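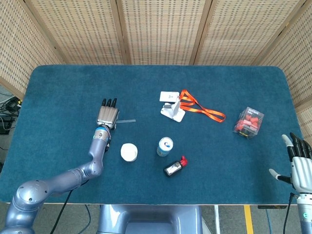
Can a robot clear a table of mixed stuff yet?
Posted in Home & Workshop by Flurnamance, August 6, 2020

I run a small repair shop and the job I'd most like to hand off is clearing the bench at closing time. Every item goes back to its own spot, and it takes me 17 minutes a night. I don't mean one part repeated all day, I know machines do that. I mean a lanyard with its strap in a loose loop, a small glass bottle on its side, a can, a clear box full of little red pieces, a round white lid. Is there anything with two arms and hands that can put all that away without someone standing over it? Budget isn't the main issue. I'd want it by October if it exists.

Pelard
Short answer, no, not unattended. Rigid things with a clear shape are the easy part. A can or a box is fine if there's room around it. The lid is harder than it sounds because it's low and there isn't much to get a finger under. The strap is the worst of the lot. It takes a different shape every time you drop it, so a grip that worked yesterday may miss today. We tried 50 pickups of a badge strap at work and got 19 clean ones. Glass I would keep out of it for now.
If you want some help tonight, put a shallow tray at each end of the bench and sort by hand into those. That cut my own cleanup more than any machine has.

Skyrme
just get a kid after school, cheaper

Plindow
Mostly agree with Pelard, but carpet or felt on the bench top does help. Bottles roll less and a hand can press down a little without banging. Also fix a place for each thing — same spot, same direction — before you spend money. My shop building dates from 1895 and the floor slopes, so I had to level the bench before anything else made sense.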